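Filed under: Neighborhood list / Housing and repairs

Subject: Re: Wet shoes in the Prudbridge stairwell

Hi all,

Answering Torunn's message from this morning, quoted at the bottom. I live on the third floor and have had the same trouble every April since I moved in. Two pictures first, of a two-tier shelf with a flat top. 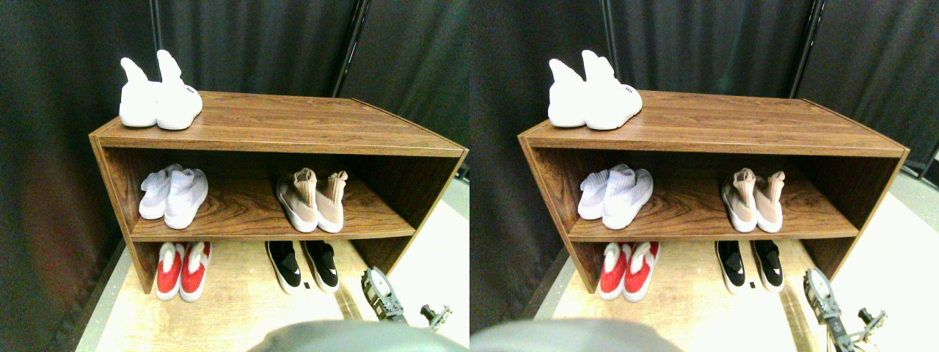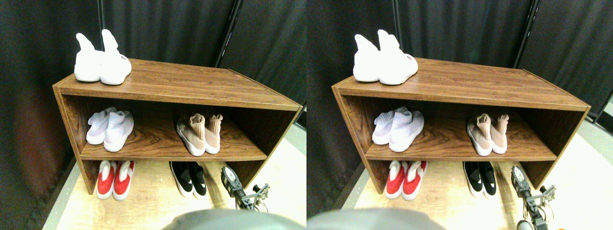
The smell on the landings comes from shoes drying too slowly. The radiator by the mailboxes goes off at 9 in the evening, and whatever is left out after that stays damp until morning. I talked to Ullik, who manages the building, and they won't change the timer before next winter. So we have to handle it ourselves.

What works for me: take the insoles out as soon as you get in and stand them on edge. Stuff the shoes with newspaper and change it once before bed. Don't put leather on a radiator, it cracks. If you only have one pair you can wear to work, buy a second pair before you buy any kind of spray. A day off between wearings does more than the spray does.

On the rule about the landings, the house rules allow a shelf outside your door if it leaves 8 feet of clear hallway in front of the stairs. On the upper floors it doesn't, so up there it has to go inside. Mats are fine anywhere as long as the door can open over them.

The hardware store on Plata Street has boot trays for 10 dollars. They were out of the long ones when I went in, but more are coming.

I can take old newspapers off anyone's hands too. Leave them by my door, tied up please.

Montri Chantharasri

> From: Torunn Lindholm
> Subject: Wet shoes in the Prudbridge stairwell
>
> Hello everyone,
> The second floor landing smells bad again and there were 3 bags of wet boots against the fire door when I left for work. Could people please keep that door clear? Also, does anyone know if we are allowed to have shelves out there? I asked at Lâm downstairs and they said the rules changed, but I can't find the new ones.
> Torunn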